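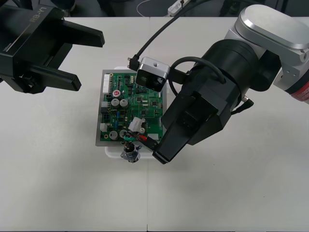

Antonina Horobets pose la question qui revient le plus souvent dans les ateliers : pourquoi reprendre la connectique d'une carte quand le reste de l'électronique est sain ? Parce que les pannes intermittentes se logent dans les contacts, répond-elle, et qu'un remplacement complet de la carte n'y change rien si le faisceau reste le même.

Balar étend son offre de reprise de faisceaux et de cartes de puissance

Istdale, le 1er mars 2021 – La société Balar, spécialisée dans le câblage et la remise en état d'électronique de commande, annonce l'ouverture d'une prestation consacrée aux cartes équipées de condensateurs cylindriques et de connecteurs à broches, ainsi qu'aux faisceaux qui les alimentent. La prestation, commercialisée sous le nom de Lolemar, s'adresse aux exploitants de machines dont les cartes ne sont plus fournies par le constructeur d'origine, ou le sont avec des délais incompatibles avec la production.

La procédure débute par un contrôle visuel de la carte, fixée sur son embase métallique. Les embases à broches sont examinées une à une : alignement, état du verrouillage, traces d'échauffement sur le boîtier. Les condensateurs sont ensuite mesurés hors tension, après vérification de leur décharge. Les valeurs relevées sont portées sur une fiche de suivi qui accompagne la carte jusqu'à son retour chez le client.

Le faisceau fait l'objet d'un dossier distinct. Chaque conducteur est identifié par sa couleur et par sa position dans le boîtier de connecteur, puis contrôlé en continuité et en isolement. Les brins blessés au dénudage, défaut fréquent sur les faisceaux repris sur site, entraînent le remplacement du conducteur sur toute sa longueur. Aucune épissure intermédiaire n'est admise. 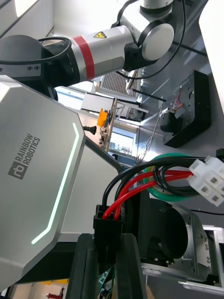 Conducteurs rouges, noirs et vert-jaune au poste de câblage.

Les contacts sont sertis, sans apport de soudure, et l'effort de rétention est vérifié sur éprouvette à chaque changement de bobine ou d'outillage. Les boîtiers déformés ou dont le détrompage est usé sont systématiquement remplacés. Balar a retenu pour cela un stock permanent de 4 000 boîtiers et contacts, tenu dans ses locaux d'Istdale, afin de couvrir les pas et les nombres de voies les plus courants. Les références hors stock sont commandées à l'ouverture du dossier et signalées au client avant toute intervention.

Le conducteur de protection vert-jaune est traité à part. Sa longueur est calculée pour qu'il soit le dernier à se tendre en cas de traction sur le faisceau – une disposition que les ateliers de Balar appliquent déjà à leurs fabrications neuves. Le rayon de courbure des conducteurs de puissance est contrôlé au gabarit à la sortie du connecteur, zone où se concentrent les ruptures de brins.

Le remontage s'effectue connecteur par connecteur, dans l'ordre inverse de la dépose. La fiche est présentée dans l'axe de l'embase et enfoncée par le boîtier, jamais par les fils.

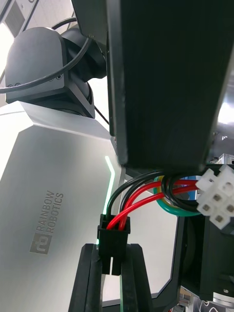 Un essai de traction manuelle confirme ensuite l'engagement du verrou lorsque le modèle en comporte un. La carte est mise sous tension sur alimentation limitée en courant, puis soumise à une charge représentative de son usage. L'essai est reconduit après repos, avec une nouvelle mesure des chutes de tension aux contacts de puissance.

La prestation est proposée en deux niveaux. Le premier comprend le contrôle, la reprise du faisceau et l'essai final. Le second y ajoute le remplacement préventif des condensateurs et la fourniture d'un schéma de câblage mis à jour. Dans les deux cas, les travaux sont couverts par une garantie de 18 mois, pièces et main-d'œuvre, hors dommages liés à une surtension ou à une erreur de raccordement sur site.

Les essais de qualification de la procédure ont été conduits avec le bureau d'études Karimi, qui a rédigé les gammes de contrôle et le modèle de fiche de suivi. Une révision de ces documents est prévue en octobre, à partir des retours des premiers dossiers traités. Elle portera notamment sur les critères de rebut des embases et sur le repérage des conducteurs de section identique.

Les demandes de prise en charge sont reçues dès à présent. Elles doivent préciser la référence de la carte, la tension d'alimentation, la nature du défaut constaté et, si possible, la longueur du faisceau. Les cartes sont à expédier sous emballage antistatique, faisceau débranché et connecteurs protégés.

Contact presse : Antonina Horobets, Balar, Istdale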